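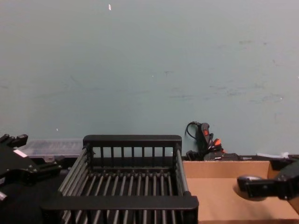
Saturday, workshop kitchen corner

Rack day! I've been putting this one off since the start of June, and with the place to myself this morning I ran out of excuses. Bindu wants the drying spot sorted before the Lollska people come back and start using all our mugs again.

Took the rack down to bare rods. What I like about it is the plain rod floor (all running front to back, so a brush goes straight down between them and out the other end). What I don't like is the back rail with its little row of posts. Every one of those has to be done separately, and I gave up on the cloth and went at them with an old toothbrush and vinegar. Much faster! Then the flat rails, then the big front one, which collects tea like you wouldn't believe.

Measured while I was at it: 46 cm along the front. Farah asked for that twice, she's looking at a tray to slide underneath, and I keep forgetting to write it down. So, Farah, 46. If you get one with a lip, keep it low or it'll catch the rods.

The wall behind is another matter. Grey scuffs all over, worse toward the right, some of them long sideways streaks. I tried a damp sponge on one low down and it smeared. Melamine sponge next time, though Obadia reckons that will leave shiny patches on matte paint and he's probably right. Would rather repaint the lot. Does anyone know what that blue-green is called? Zdenka had a lid with the color code on it, last seen on the shelf over the sink (not there now, I looked).

Still to do:
Ask Zdenka about the lid
Toothbrushes, we're down to one
Tray, once Farah has picked
Dark table top under the rack, wipe again Monday with proper degreaser

Chaminda, please don't put the cast iron pan on it, the rods bend. Mugs and plates are fine.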